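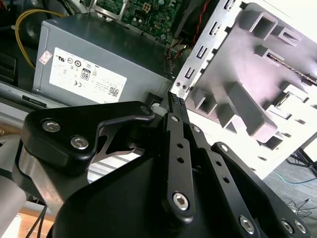

Figure 10. Desktop computer case, open and tilted.

Section 4: Setting up the evening wind-down

The wind-down is the part of the Gundo program that closes your working day. You need the Gundo app on your phone, the Skimo desk timer and the paper notebook from the box. Any other lined notebook will do if you have filled the first one.

Before you start

Finish Section 3 (the morning page) and use it for at least one full working week. The wind-down reads your morning entries, and with fewer than three of them it shows a blank list.

Setting the time

1. Open Gundo and tap Day, then Evening.
2. Choose a finish time you can keep on most days. The default is 5:30 p.m.
3. Set the lead time. This is how long before your finish time the timer gives its first tone. Start with 10 minutes.
4. Place the Skimo timer within reach of your phone and hold the side button until the light turns solid.
5. Tap Pair. When the code 524 shows on both the phone and the timer, tap Confirm.

Note: If the codes do not match, tap Cancel and begin again from step 4. Do not confirm a different code, as you may be pairing with another timer in the building.

Running your first wind-down

1. At the first tone, stop starting new tasks. Finish the sentence, email or call you are on.
2. Write down anything left open, one line each. Do not sort the list.
3. Mark one line for tomorrow morning. It will be copied to your next morning page if you type it into the app – lines kept only in the notebook are not copied.
4. Rate how settled you feel, from 0 to 100. Use the first number that comes to you.
5. At the second tone, close the notebook and put it out of sight. Turn off work notifications on your phone.

The rating is for your own use. There is no target score. Most people see it move up and down from day to day, and a low number does not mean the wind-down was done wrong.

Worry lines

Some of what you write in step 2 will be a worry and not a task ("my manager was short with me"). Put a W beside these lines and leave them. They are used in the weekly review, which opens on Wednesday by default. To move it, go to Week, then Review day.

Caution: Gundo is a habit program. It is not treatment for anxiety, depression or any other condition. If worry is keeping you from sleeping, eating or working, speak to a doctor. If you are in immediate danger, call your local emergency number.

Missed days

A missed evening is shown as a gray dot. You cannot fill it in later, and it does not affect your weekly review. If you miss five in a row, the app asks whether you want a shorter version with steps 1, 3 and 5 only. You can switch back at any time under Evening, then Length.

Storage

The Skimo timer holds 167 sessions before it must sync. Older sessions are overwritten without a warning. To sync, open Gundo with the timer nearby and wait for the light to go out.

For using the timer with the Rowbotham shared desk plan, see Section 7. Replacement notebooks are sold by Mekside.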